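The shape sorter, again

2019-06-27

I have reached the stage of parenthood by proxy where my sister drops off a child and a bag, and the bag is heavier than the child. In the bag there is always the shape sorter. It came from a market stall in Jarkelau, it weighs as much as a decent roast, and my nephew Aatos loves it with a devotion he has never once shown to me.

If you haven't met one lately, the idea is simple. There are blocks, there is a box with holes in the lid, and the star goes in the star hole. I had assumed this was about learning shapes. Having now spent most of a wet winter on the floor with it, I believe it's mostly about learning to be furious at a lid.

Aatos is 2. His method is to choose a block, usually the star, and try it in the round hole until one of them gives. I say "try the other one, mate" in my best kindergarten voice. He looks at me the way a tradie looks at a customer with suggestions. Then he tips the whole lot out and we start again, apart from whatever has gone under the couch, which I will find later with my heel.

My friend Fatima, who taught preschool for years and has opinions on everything from glue to naps, told me back in May that I was doing it wrong. Lose the box for a while, she said. Put the blocks on something flat and let him muck about with them. I pointed out that the box was the whole toy. She asked how that was going for me.

So the box went on top of the fridge and the blocks went on a board.

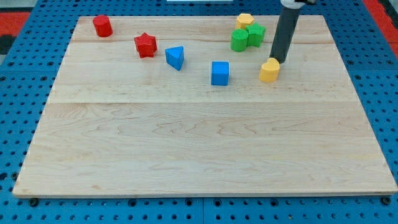 I'll admit it was quieter. With no holes to be wrong about, he got on with his own business. He put all the reds together, then changed his mind and gave the star to the blue ones. He stood the cylinder up, knocked it over and said "oh no" with enormous satisfaction, 300 times at a conservative guess. He asked what the yellow one was and I said hexagon, and he said "hegsagog", and I'm afraid that is now what it's called in this house.

I also got to play, and I recommend it. There is something very pleasing about a wooden block with proper flat ends. I built a modest tower while he was eating a mandarin. A triangle makes a perfectly good middle floor if you lay it on its flat side, and a star makes a terrible one. The tower lasted until the mandarin was finished.

The box comes down again when he's ready, according to Fatima, and I'll know when that is. I'm not convinced I will. He has spotted it up there - he pointed at the fridge yesterday and said "mine", though in fairness he also says that about the fridge.

Packing up is still a shambles. The blocks live in an old Flavora biscuit tin now, and he'll put them in one by one as long as he can take them all out again straight after. My sister rang from the car to say she was 2 minutes away, and I was lying on my stomach with a torch, reaching for the cube.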